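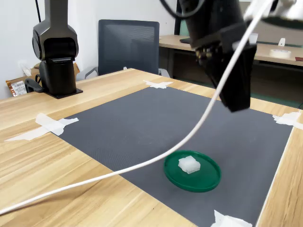 Figure 3. White cable arcing over a gray work mat.

4.2 The Long Life of the Short-Term Fix

Our diary instrument asked people to write down any arrangement in their workplace that they would describe as temporary, and then to say when it had been put in place. The second question caused trouble. Of the 600 entries collected over 4 months, a large share gave no start date at all, and many of the rest gave one that belonged to a previous manager. One respondent at the Plarville site described a folded beer mat under a desk leg as "just for now" and dated it to before the building changed its name.

We use the term "standing provisional" for an arrangement that its users still call temporary after everyone who could have made it permanent has stopped thinking about it. The category is wide. It takes in cables that take the direct route between two points, doors held open with reams of paper, handwritten signs correcting printed signs, and one kettle in Drevska that was registered as laboratory equipment. The respondents were 60 people at six sites, among them a print shop, a dental lab, two municipal offices and a community college. The sixth asked us to describe it only as "an office," and having visited, we can confirm that no further description is available.

Cables came up more often than anything else. They were usually written about with mild resentment, in the way one might write about a relative who has come to stay. Few respondents could say who had laid the cable in question, though many could say who had last complained about it. When asked why it had not been rerouted along a wall or under a floor cover, people tended to answer a different question and tell us how they had learned to step over it. Newcomers in the Plarville office were shown the cable on their first morning, before the fire exit. It seems fair to say that the cable had acquired a place in the induction program, and the fire exit had kept one mainly by statute.

Tape was the next most common material. We had expected tape to be treated as the obvious mark of the temporary, and at the moment of application it was. Respondents wrote of "tacking something down until" a thing happened: the delivery of proper clips, the end of the quarter, the return of somebody from leave. The proper clips often did arrive. At the Magbanua print shop they were found in a drawer, unopened, with tape around the drawer.

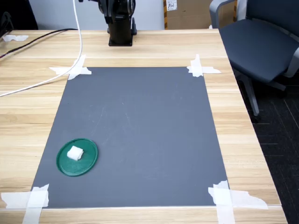 Figure 4. Gray mat on a light wooden table, corners held with white masking tape.

What tape does especially well is settle arguments about position. A mat, a mouse pad or a sign-in sheet that can slide will be slid, and each person who slides it believes they are putting it back. Once taped, the object has a correct place, and the matter is closed at very little cost. Several diaries recorded relief when this happened, together with irritation at the neatness of the taping. Crumpled tape was forgiven in a hurry and criticized at leisure. One dental technician kept a running commentary on a colleague's corners for most of the diary period – by our reading, the most sustained piece of writing in the data set.

Replacement was rare, and it did not follow failure in any simple way. Tape that peeled was usually covered by more tape. The event that most often ended a standing provisional was a visit: an inspection, an open day, or the arrival of a person from Drallora, the facilities contractor serving three of the sites. Before such a visit the arrangement was removed, and after it the arrangement was put back, commonly on the same day and sometimes with the same tape. Respondents saw no contradiction in this. A few pointed out to us, with some patience, that the visitor had left.

We should be careful about how much these diaries can carry. Asking people to notice temporary arrangements makes them notice, and at least one respondent removed a long-serving doorstop out of embarrassment on the second page. (It was back by the fifth.) The entries also lean toward things that annoy. A provisional arrangement that works perfectly well is hard to see, and the better ones may have escaped both our respondents and us. During site visits we found several that nobody had recorded, including the shelf on which the completed diaries were being kept.

Section 4.3 turns to signs, which raise the further problem of wording.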